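Besari Household Help > Kitchens > Worktops and boards

# Does a bamboo board really need oiling every month, and can it live flat on the worktop?

*Posted Thursday, July 1, 2021 by **gritstone_kettle***

I moved into a rented flat in May. The kitchen has a white marble-patterned worktop (the agent says "marble", I have my doubts) and blue-green tiles up the wall. I've put a bamboo chopping board in the middle of the counter and it stays there, lying flat, because that is where I chop things.

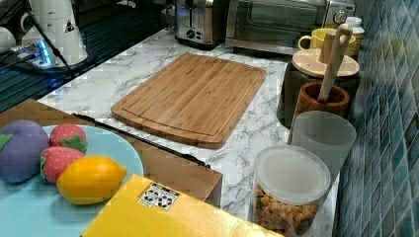
My sister-in-law says I'm ruining it. According to her, a bamboo board has to be oiled once a month, stood on its edge to dry and never left lying on stone. She sent me a link to a bottle of Redix board oil at 11 pounds, and the page for it says the board will "drink" the oil and last for life. I don't believe a word of that, but I also don't want to pay for a new board or, worse, for a mark on the landlord's worktop.

So:

- Is monthly oiling a real thing or a way to sell oil?
- Does lying flat do any harm if I wipe it down?
- Is the groove round the edge any use? It mostly seems to collect crumbs.

The toaster and the little oven are at the back and the jars run down the tiled side, so the middle is the only free space I have. Please don't tell me to buy a rack.

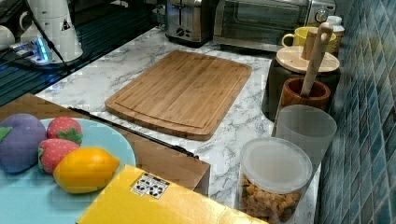

## 2 replies

### mendonça_lane

I've had bamboo boards for years and I share your doubts, up to a point.

**Oil.** Monthly is a number somebody picked. Oil it when it looks pale and feels rough, and leave it alone otherwise. Mine gets done twice a year if it's lucky. Any plain food-safe mineral oil will do. I tried a posh one from Furetti once and couldn't tell it from the cheap stuff, apart from the smell of oranges, which then got into the bread. Don't use olive or sunflower oil, as they go sticky and start to smell. As for "last for life", whose life?

**Lying flat.** A dry board on a dry worktop is fine. The trouble starts when you wash it, wipe the top and put it straight back. The underside stays damp, one face dries faster than the other, and the board can cup. You don't need a rack for this. Lean it against something until both sides feel dry – overnight if the kitchen is cold – and then put it back wherever you like.

If you want to know whether yours has already warped, press down on opposite corners. If it rocks, it has moved a bit. A small wobble is no reason to throw it out, and a damp cloth underneath will stop it sliding while you cut (take the cloth away afterwards).

**The groove.** It's for meat juice and tomatoes. For bread and onions it does nothing except need cleaning. Turn the board over if the other side is plain, and you have a flat surface to scrape things off. Some are grooved on both sides, which I have never seen the point of.

**The worktop.** I'd be more careful here than with the board. If it is real marble, lemon juice and vinegar will leave dull patches, and juice that runs off the board is how that usually happens. If it's laminate or quartz you can mostly stop worrying. Ask the agent for it in writing. They get a lot less sure when you do that.

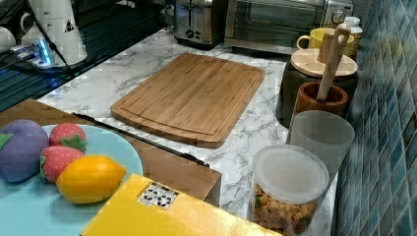 ### tinfoil_and_twine

Disagree about the oil. Bamboo isn't wood, it's grass, and they're strips glued together, so the oil hardly goes in. I have never oiled mine and it's fine. I wouldn't trust a page that sells you the cure.

Things that do kill them, in my experience:

- The dishwasher. Mine split along a join on a hot wash.
- Soaking in the sink.
- Standing it right up against an oven that's on. Yours is well forward of the appliances, so no problem.
- Using it as a stand for hot pans. Scorch marks don't sand out easily.

Knives matter too. Bamboo is hard and people say it blunts them faster. Could be true, could be something the plastic board people say. I sharpen mine when they stop going through a tomato and haven't kept score. If there's a knife block at the other end of the counter, like yours, pull one out and try it on a tomato before you blame the board.

For smells, salt and half a lemon, scrub, rinse, dry. Do that over the sink and not on your "marble".

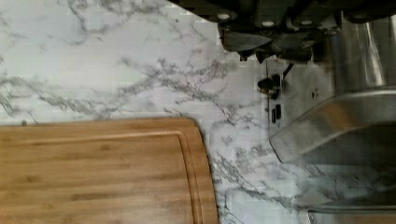 ### Follow-up from gritstone_kettle

Thanks both. I pressed the corners and there is a very slight rock, so I'll start drying it on its edge and see if that makes any difference. I'm not convinced it wasn't like that when I bought it.

I'm not paying 11 pounds for the oil. The chemist had 50 ml of plain mineral oil and I'll put that on one half of the back, leave the other half bare, and look again in a few months. If I can't see a difference my sister-in-law will be hearing about it.

The agent has now replied that the worktop is "marble effect or similar". I've asked what "or similar" means.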